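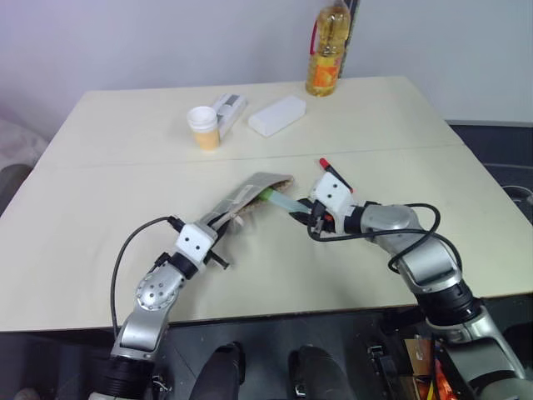
Left gripper on the pouch, right gripper on the marker, tip in the opening.

How to test a two-arm robot on a small tidying job

Putting a pen in a soft pouch is a fair test of whether a machine is ready for chores. Cloth sags and the opening moves, so both arms have to work together.

1. Lay the pouch on a bare patch of table with the flap open.
2. Have one arm hold the pouch near its opening.
3. Bring the marker in tip first – slowly, in line with the pouch.
4. Let go only when at least half the marker is inside.
5. Run it 100 times and write down every miss. Move the pouch a little after every 5 tries.

On our Trelline setup in Samville, most misses came at step 3, when the cloth folded over the tip. A person still does this job much faster. For now, I would call it good practice and leave the real desk to people.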